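Mulum M2 Gripper Kit: Review for Small Lab Buyers

By Hipólito Paredes, Sirkemville
April 2025

The M2 is a replacement gripper kit for small tabletop arms, sold by Mulum in single and paired versions. We bought the paired version in March with our own funds. This review covers what it costs to own, what has to be planned for before the order goes in, and how it handles light household goods.

Price and what is in the box

A single kit lists at $199. The pair is sold as two singles with no discount. Each kit contains two black fingers, a servo, a wrist adapter, a short cable and a bag of screws. There are no spare fingers and no camera mount. A spare finger set is $23, and I would put two sets on the first order. Shipping from the Rania warehouse took 15 days, so a broken finger with no spare on the shelf means a long wait.

The wrist adapter fits the Fuentealba arm without drilling. Owners of older arms should check the bolt pattern on the data sheet first. The drawing is correct, but the table beside it still lists the previous version.

Handling thin plastic

Rigid items told us little. Any gripper in this price range will pick up a block. Bags are harder: the film folds over the fingertips, hides the handle from the wrist camera and gives almost no force reading. We use them as the standard task when comparing grippers.

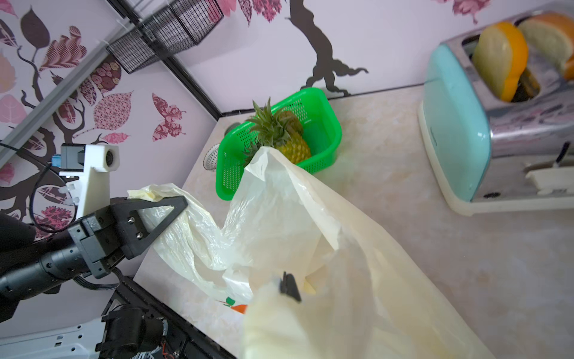
Pair test on the kitchen counter: left gripper on one handle of the shopping bag, right fingertip pressing in from below.

The triangular finger closes well on a crumpled handle. The flat face is wide enough that the pinch point does not need to be exact, and the screw heads on the outer side stayed tight through the whole trial. We ran 314 grasp attempts on bags over the month. Most failures came from the approach, with the tip pushing the film away before the fingers closed. A slower approach speed fixed part of this. The setting is on page two of the configuration tool and the default is too fast for film.

Two grippers make a clear difference here. One hand holds while the other works the bag open. With a single M2 the bag slides across the counter and the attempt is lost. If bags, cloth or wrapping are in your plan, budget for the pair from the start.

Costs outside the kit

Printed camera brackets are the main extra – allow for one reprint per arm, as the angle is rarely right the first time. Cable length is the other. The supplied cable reaches the wrist joint with little slack, and we added extensions to both sides. Set aside roughly 15 percent over the kit price for parts of this kind.

Noise is acceptable in a shared room. The manual is short and accurate apart from the bolt table. Firmware updates need a Windows machine.

Rating: 4 out of 5. One point off for the cable and the missing spares.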